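# Portes ouvertes

Le car nous a déposés devant Flormont à deux heures. J'étais venue pour accompagner ma mère, qui avait travaillé 22 ans dans ce bâtiment quand il s'appelait encore Inskip et qu'on y pliait des cartons.

Une femme en gilet gris distribuait des badges. Elle nous a dit que la salle faisait 600 mètres carrés et qu'il fallait rester derrière la ligne jaune. Ma mère a cherché des yeux l'ancien vestiaire. À la place, il y avait une cloison et un distributeur de café.

La démonstration se tenait au fond. Un technicien tenait une pince par sa poignée et l'approchait d'un panier en fil de fer noir, posé sur une table en bois clair. Il refaisait le même geste, lentement, puis il reculait et recommençait. Il a expliqué que la machine apprendrait de ces gestes, et qu'il en fallait 4000 avant d'essayer avec le bras.

- Et vous en êtes à combien ? a demandé ma mère.

- 400.

Elle a hoché la tête. À son poste, elle faisait ce compte-là avant la pause du matin, mais elle ne l'a pas dit.

Le technicien a proposé au public d'essayer. Un garçon est passé le premier, trop vite, et on lui a dit de reprendre. Puis ma mère a levé la main. Elle a posé son sac par terre, elle a pris la pince et elle l'a tenue un moment au-dessus de la table sans bouger. Je connaissais cette façon de regarder une chose avant de la prendre. Elle faisait pareil avec les plats chauds.

- Par le bord ou par le pied ? a-t-elle demandé.

- Comme vous voulez.

- On ne travaille pas comme on veut.

Il a réfléchi et il a répondu : par le bord. Elle a avancé la main.

Dans le car du retour, elle a gardé son badge. Elle m'a demandé si son geste compterait avec les autres. J'ai dit que je pensais que oui - je n'en savais rien. Elle a regardé la route jusqu'à Flinddale.
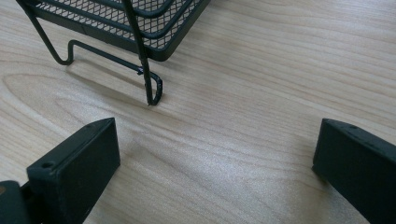

*La pince et le panier, atelier de Flormont.*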